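Sorting the Play Kitchen Before the Summer Term
3 May 2022

The annual reorganization of our household play kitchen was completed at the end of April. Readers who have followed this blog since its early entries will recall that the play kitchen began as a single shelf in the hallway and was later moved to the long counter in the back room. It is used on most afternoons, and it is my practice to review its contents once a year and to record the outcome in writing.

The present review had two purposes. The first was to reduce the number of items kept within reach. The second was to settle the question of real packaging, which had been left open in last year's entry and had since drawn several inquiries by e-mail.

Inventory

A full inventory was carried out before any item was moved. It recorded 126 separate pieces across the counter, the drawers and the storage boxes beneath. Of these, 17 were set aside as duplicates and donated to the Magagula toy library, which accepts clean items in good repair. A further 9 pieces were withdrawn for mending. These were chiefly soft foods with open seams, and they will be returned to use once the stitching has been closed.

The inventory was kept in Rinico, the list program I have used for household matters for several years. Each entry gives the name of the item, its condition and its assigned place. The program does not sort well by place, and I have resorted to typing a letter code in front of each name.

Soft food

Soft fruit remains the most heavily used category. It is quiet when dropped, it may be washed, and it can be piled on a plate in quantities that hard plastic fruit will not tolerate. The recommendation in this household is that soft fruit be stored on the plate from which it is served. Separate baskets were tried last year and were found to be emptied onto the floor each time a single piece was wanted.

The Sketus felt vegetables, reviewed here previously, have been retired from the counter. The colors had held up, but the felt had gathered lint to a degree that no brush would correct. They have been moved to the craft box for reuse.

Real packaging

Empty cartons from the real kitchen have been readmitted on a trial basis. Cereal boxes are given preference on account of their size and their bright printing, which allows a child who does not yet read to find the right one without help. A carton should be closed at both ends before it is put into play. Crushed cartons are to be recycled promptly.

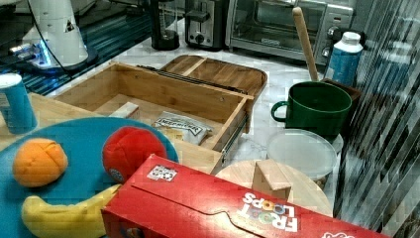

How many real cartons should be kept in a play kitchen at one time?

Four is a sensible limit for a counter of ordinary length. Beyond that number the cartons begin to cover the plates and the smaller foods, and the surface can no longer be used for play.

Drawers and trays

Wooden pieces continue to serve as the structure of the arrangement. Drawers are assigned to packets and other flat goods, and trays to whatever is being carried from one place to another. Small wooden blocks have no assigned place. They have been bread, butter, soap and change for the shop within a single afternoon, and any attempt to store them under one heading has failed.

Mugs and plates of real ceramic are permitted under supervision. This policy was introduced after the lightweight Nirnumow tea set proved unsatisfactory, the cups tipping over whenever the counter was leaned upon. No ceramic piece has been lost since the change was made, although one saucer has acquired a chip and was removed from service.

Upkeep

The counter is now cleared and wiped at the end of each week. Soft items are washed monthly in a mesh bag on a cool cycle and dried flat. Wooden items are wiped with a damp cloth and are never soaked.

The mending remains outstanding at the time of writing. A note will be added to this entry when the withdrawn pieces have been returned to the counter, together with the type of thread used, as this was requested by a reader following last year's report.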